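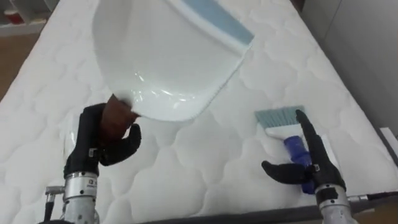

Can a pop-up café stay open after the show floor closes?
Only on late nights, and only if your unit faces the courtyard doors. Everyone else stops serving when the hall lights dim. Last orders are your call but the shutter has to be down by then.

Section 4: Setting up your café or bar unit
Workex Design Show, food and drink operators
Updated August 21, 2025. Bin any older copy, the power pages changed.

Read 4.1 to 4.6 before you unload. Most of the trouble in January came from people doing 4.3 before 4.2.

4.1 Getting in

1. Drive to the Motaung gate, not the visitor entrance. Have your unit number written down.
2. Collect wristbands from Intan Lumenta at the gate desk. One per person working, no spares.
3. Unload onto the dock. Van moves straight after. No parking on the dock, even for five minutes.
4. Take everything to your unit on the flat carts. Return the carts!!

Note: the dock lift takes 800 pounds including the cart. Espresso machines and bottle fridges go up separately.

Caution: no glass on the top layer of a cart. The ramp has a lip halfway down.

4.2 Laying out the counter

The Kekaser counter arrives flat, already in your unit. Check it against the sheet taped to the back panel before you cut any straps.

1. Stand the two end panels up first, logo side out.
2. Slide the front panel into the slots. It only fits one way round. If it's fighting you, flip it.
3. Drop in the cross rails. Hand tight for now.
4. Lift the top on. Two people. Line up the pegs, then press down at both ends.
5. Now go back and tighten the rails with the hex key.
6. Push the counter back until there is 40 inches clear between it and the back wall. Staff need to pass each other carrying hot drinks.
7. Lock the feet.

Note: hex key is in a bag inside the left end panel. People keep throwing the bag away. Replacement key from the operators desk.

Note: if you ordered the corner counter, do steps 1 to 5 twice, then join the two with the bracket. Bracket goes underneath. It won't hold on the outside.

Caution: do not sit or stand on the counter to hang your sign. Ask for a ladder.

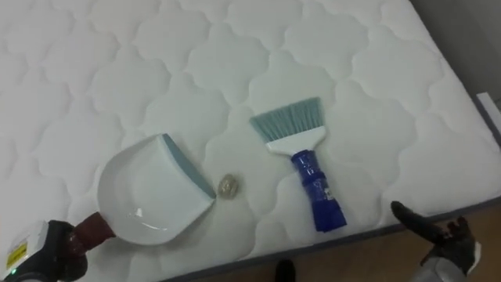
Dustpan on a white quilted mattress with a dark gray edge.

4.3 Power

All sockets are run by Greditz. You can't bring your own distribution board and you can't borrow from next door, even if they say yes.

1. Find the floor box. It should be inside your unit, back left as you face the counter.
2. Check the tag. Unit number and load should match your order form.
3. Plug in the fridge first and leave it running.
4. Then the grinder, then the espresso machine. Wait for each one to settle before the next.
5. Tape down every cable that crosses a walkway. Gaffer tape, full length, not just the ends.
6. Call Talha Abbasi for sign-off. Dial 434 from any hall phone.

Do not switch the espresso machine to heat until sign-off is done. If the breaker trips, leave it. Call the same number. Resetting it yourself can take out the whole row, and the row includes somebody else's ice cream.

Note: contactless card readers go on the low-power socket (white tag). Not the same strip as the dishwasher please.

Note: overnight power is for fridges only. Anything else left on gets unplugged on the night walk round and you won't be told till morning.

4.4 Water and waste

1. Connect the blue hose to the inlet under the sink. Hand tight plus a quarter turn.
2. Open the valve slowly. Watch the joint for a full minute.
3. Run the tap until it's clear.
4. Put the gray water tank under the outlet and push the hose right down into it.
5. Empty the tank at the sluice by the dock when it reaches the line. Not in the restrooms.

Coffee grounds go in the brown bins. Separate from food. The grounds get collected for one of the planting displays, so no cups, no lids, no stirrers mixed in.

Caution: never put ice down the sluice. It blocks and then everyones tank backs up.

4.5 Tables, chairs and floor

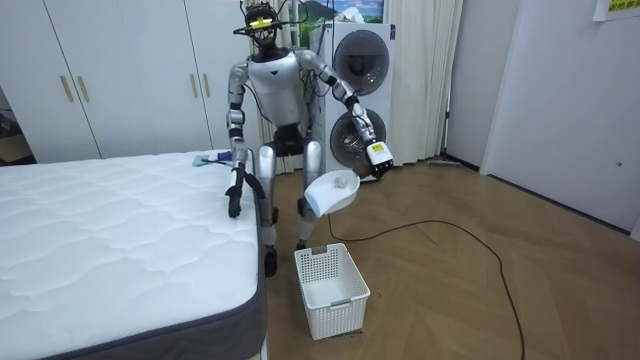
Seating goes in last, once the counter is signed off and the hoses are connected. The limit in the central café area is 70 seats, shared between the units on that side, and your share is on your order form. Put felt pads on every chair and table leg, including rented ones. That applies to all the halls but check twice if your unit is on wood. Herringbone parquet like the floor in this photo has short blocks and a lot of joints, so look along the joints for grit before you drag anything into place, and lift the heavy pieces instead. Carpet tiles are less fussy. Just keep the legs off the seams.

1. Sweep the whole area.
2. Pads on.
3. Place the tables using the chalk marks. The marks keep the fire route open, don't improve on them.
4. Chairs in, then check that a stroller and a wheelchair can both get through to the counter.
5. Menus and sugar out last.

Note: borrowed designer pieces (anything with a yellow sticker) can be sat on but not moved. Speak to Mirta Iturra in the furniture office if one is in your way. She will send someone.

Caution: candles, real ones, are not allowed anywhere. LED only.

4.6 Before you open

Walk round to the customer side and look at it from there.

- Prices visible from the queue
- Allergen sheet on the counter, not under it
- Fridge reading written in the log
- Cables taped
- Bin lids on
- Extinguisher where you can reach it without moving anything
- Sign hung level

Then find Slamet Rondonuwu, who does the opening check for all café units. He signs the green card. Card goes in the holder on the left end panel and stays there till breakdown. No card, no service.

Missing parts, wrong counter, wrong unit: operators desk, ask for Aiman Pelupessy. Bring the order form with you.

Breakdown is in Section 5. Don't start packing before the hall announcment on the last day.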